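We use cookies to remember your settings. Accept | Manage
Stitstead Kids — Home Science Corner
25th July

WHY DOES CLOTH WRINKLE?

Grab a T-shirt. Squash it in your fist, count to 5, let go. Wrinkles! So what happened?

Cloth is made of threads. Threads are made of fibers, really tiny ones, thinner than a hair. When you bend cloth the fibers bend too. Some spring back. Some dont. The ones that stay bent make a crease.

Cotton is bad at springing back. Wool is pretty good at it. Polyester — good too, that's why soccer shirts come out of the bag looking OK.

Now pinch it. Just one spot, and pull up a bit. See the lines running away from your fingers? Those are folds. The cloth has to go somewhere, so it bunches up in teh middle and spreads out at the sides.

How to get it flat again:
Lay it on a table. Hold the two corners nearest you. Pull gently, smooth with your hand, middle first, then out to the edges. Fold in half. Fold again. Plaid is great for practice — you can line the stripes up with the edges.

Clothes left in a heap get more creases. More time being squashed. So fold them soon!

A pinch up close, then plaid cloth laid flat with a basket behind:

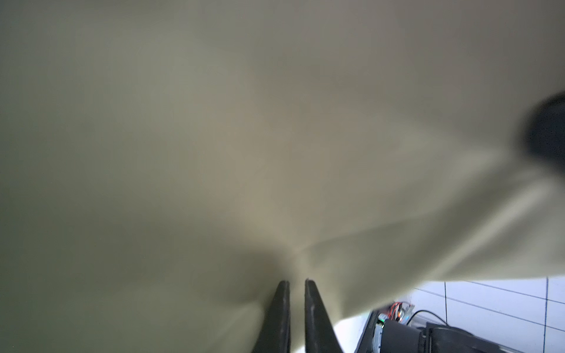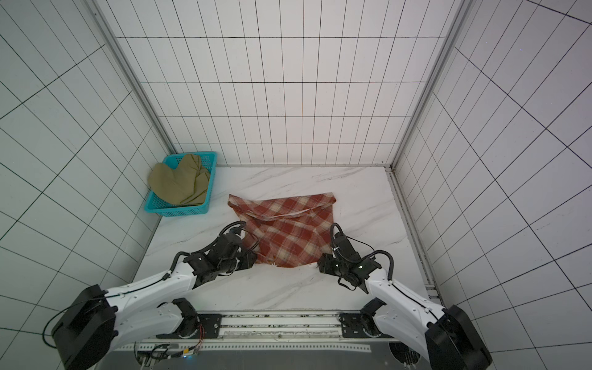
Hema Sastry wrote in to say her class tried the fist test with wet cotton and dry cotton, and the wet one came out way more crumpled. Try that one next, she says, but wring it out over the sink first.

994 shares | 4 comments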